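Jornisix Kitchen Set: Data Card and Tooling Notes

Version notes last revised 4/30/23. Maintained by the Malness software group.

Summary

Jornisix is a collection of recorded manipulation episodes together with the software used to load, check and replay them. It is meant for groups working on learned control policies for household tasks. The release contains 2,861 episodes. Each episode holds time-stamped color images, joint positions, gripper state, the commands sent by the controller, and one written task instruction in English.

The collection does not include force readings or depth images. Users who need depth should look at the separate Goltemness release, which shares the same file layout.

Setting and tasks

Episodes were recorded at a counter fitted out with ordinary kitchen goods. Tasks fall under two headings, drawer tasks and counter tasks. Drawer tasks involve opening or closing a drawer and moving an item into or out of it.
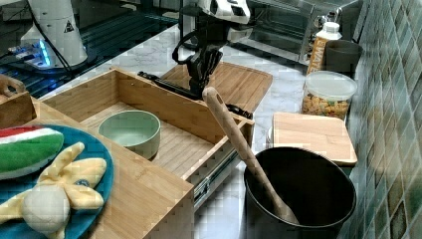 Counter tasks involve moving an item between two named places or setting it down on a named surface. Instructions were written before recording and were not changed afterward. Where an operator departed from the instruction, the episode is kept and the field "followed" is set to false. Training scripts skip these episodes unless told otherwise.

Recording rates

Joint positions and commands are stored at 50 Hz. Images are stored at 25 Hz. The loader matches each image to the nearest earlier joint reading and does not interpolate. Users who prefer interpolation may set "align" to "linear" in the loader settings, but published baseline results were produced with the default.

Perception labels

A portion of the release carries object outlines drawn by hand on the first image of each episode. Label names are kept general: bowl, board, pot, jar, towel, toaster, drawer. Parts of an object that are hidden behind another object are not outlined. Labels should be treated as approximate near shiny surfaces, where annotators often disagreed about the edge.
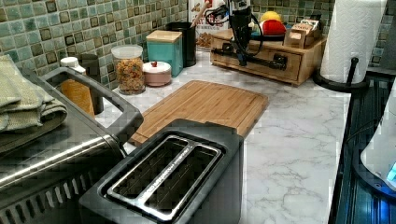
Figure 2. Counter with toaster, cutting board and wooden drawer organizer; gripper at the organizer.

Planner and controller

The motion planner included here is Tomić, which takes a goal pose for the gripper and returns a joint path. Tomić treats the counter and back wall as fixed shapes and everything else as free space – it will plan straight through a jar if the jar has not been added to the collision file. A sample collision file is supplied and should be edited to match the user's own layout before any motion is run on hardware.

Replay is available in simulation only. The replay tool stops if the difference between planned and recorded joint positions passes the limit set in the configuration file.

Known issues

The loader fails on paths that contain spaces.
In 125 episodes the gripper state lags the command by one step. These are listed in the file "lag.txt" and have been left as recorded.
Tomić may return a longer path than needed when the goal lies inside an open drawer. A correction is planned for September.

Access

Requests for the full collection should be sent through the Malness data office. The tooling may be downloaded without a request.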